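Savory scones spread flat in the oven, what is my mistake?
Asked by Pin-yu Lui, Friday, April 28, 2023

Hello everybody. I am baking scones with cheese and scallion since January, and I still have the same problem. They taste good, but they spread to the side and become like thick cookies. In the bakery in Alldale where I first ate them, they were tall and you could open them by hand.

My dough has 2 cups of flour, 120 grams of cold butter, baking powder, salt, grated cheddar, four scallions and one cup of buttermilk. I mix it in a bowl, press it flat on the counter and cut it in eight triangles. Then it goes in the oven until the top is brown. I changed the baking powder already, so I think it is not old. My oven is small and electric.
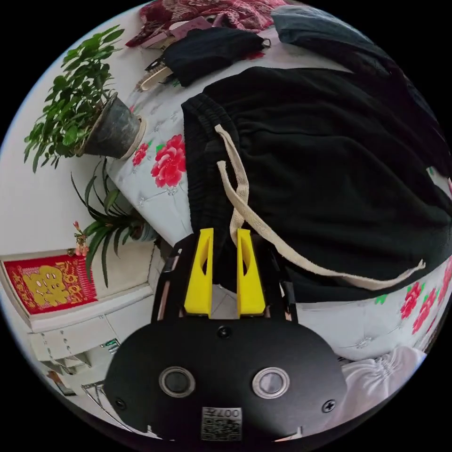

Can I use plain yogurt in place of the buttermilk?

Plain yogurt works well if you thin it with a little milk first, until it pours slowly from the spoon. Thick yogurt straight from the tub leaves dry flour at the bottom of the bowl, and then people mix too long.

Yao-tsung Yang
I had the same trouble for a long time. In my opinion one full cup of buttermilk is too much for your flour, because the cheese and the scallions also bring some water. Try three quarters of a cup. Pour in most of it, stir with a fork, and add the rest only if you still see dry flour. The dough should look rough and a little ugly.

The second point is the butter. You press the dough with warm hands and the butter becomes soft before baking. After cutting, put the tray with the triangles in the freezer for twenty minutes, then bake directly from the freezer. Place them close to each other, almost touching, so they must grow up and not to the side.

Also please check how thick you press it. One inch is good. Mine were half an inch for many months and I did not notice.

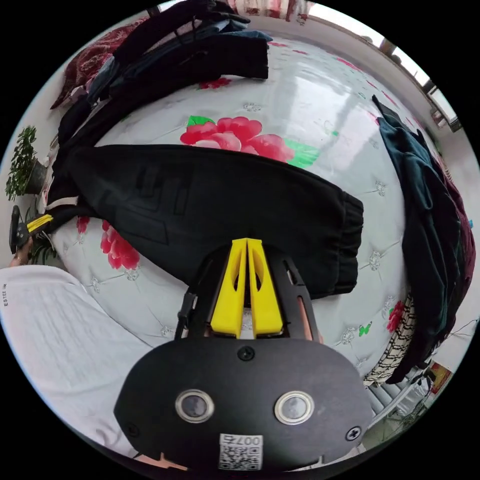 Mattress cover with peony print

Horkunberg
Hotter oven. Mine are at 425 F and they never spread.

Tai
I agree with the freezer. I would like to add something about the scallions: cut them, put them on a paper towel and leave them there while you prepare the flour. If you wash them and use them immediately, the dough becomes sticky. For the cheddar, grate it large. Very fine cheese melts out at the bottom and burns.

If you want layers you can open by hand, fold the dough in half two or three times before you press it the last time. Cut straight down with a sharp knife and do not pull the knife through the dough. I brush only the top with milk, because milk on the sides can hold the layers together.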